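Open Day at the Zapata Paper Mill

We got there at 8 in the morning, which was the right call, because by ten the parking field was full and people were leaving their cars along the river road. The Zapata mill opens its doors once a year, in July, and I've wanted to go ever since my neighbor gave me a pad of their drawing paper. I still haven't used the last sheet.

The mill is a long brick building with a newer wing stuck on the back. You check in under the archway, get a sticker, and join whichever group is leaving next. Ours was led by Edith Marulanda, who has been making paper here for most of her working life and talks about cotton fiber the way other people talk about their grandchildren. I could have listened to her all day!

The first stop was the rag room. Zapata still makes its best sheets from cotton offcuts, and the offcuts come in bales that you could easily hide a car behind. Edith had us rub two handfuls between our fingers, one from shirt cloth and one from old bed linen, and guess which would make the stronger paper. I guessed wrong (it's the linen, and she looked pleased that we all missed it).

Then on to the beaters, and what a noise. These are big oval tubs where the wet rag goes around and around under a heavy bladed roll until it turns into something like thin oatmeal. The oldest tub has a name, Analari, painted on the side in green. Beat the pulp for a short time and you get a soft, thirsty sheet that's lovely for printmaking. Beat it longer and the paper comes out hard and crisp and rattles when you shake it. Same rag, same water. I had no idea.

The vat room was my favorite. Brayan Yupanqui was pulling sheets by hand, and he let anybody who wanted to have a try. You dip the mold in at a steep angle, bring it up level, and give it a little shake front to back and side to side while the water drains. He makes it look like nothing. Mine had a thick ridge down one side and a hole near the corner, and he told me very kindly that it would make a good lampshade. A girl in our group who can't have been older than nine pulled a nearly perfect one on her first go – she got a round of applause.

On a good day the hand team turns out 328 sheets. Each one is laid on a felt, the stack goes under the press, and the sheets are hung upstairs in the drying loft, where there's room for 1,000 at a time. Do climb up to the loft if you visit. The shutters are opened and closed by hand to suit the weather, and the light coming through the slats onto all that paper is wonderful. It smells a bit like clean laundry and a bit like a barn.

After the loft we wandered through the new wing at our own pace.

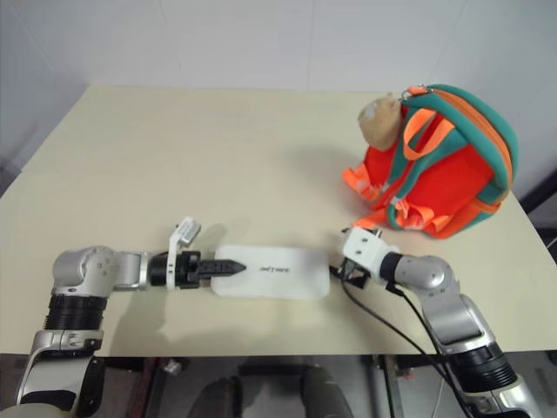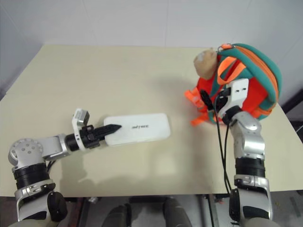 Two arms over a pale tabletop, in the new wing.

Lunch was in the yard, under the big plane tree. The cheese pastries went fast, so get in line early. There was also a stall for Plelirus, a little bindery from two towns over, and I spent much too long there. They sew their notebooks with linen thread and leave the spines bare so you can see the stitching, and the book lies completely flat when you open it. I bought two and went back for a third.

The mill shop sells seconds by weight on open day. These are sheets with a speck or a wavy edge, and for practice they're every bit as good as the real thing. I came home with a heavy bundle of the cold-pressed and some of the gray Wadier wrapping paper, which takes charcoal beautifully. The shop also has the old watermark book out on the counter, with 519 designs in it. Ask before you turn the pages. My favorite was a heron standing on one leg, from an order for a hotel that closed long ago.

If you go next year, wear shoes you don't mind getting wet, and bring a flat folder for your own sheet. They press it for you while you eat, but it's still damp when you pick it up. Mine dried on the kitchen counter under three cookbooks, ridge and all, and I've put it up over my desk.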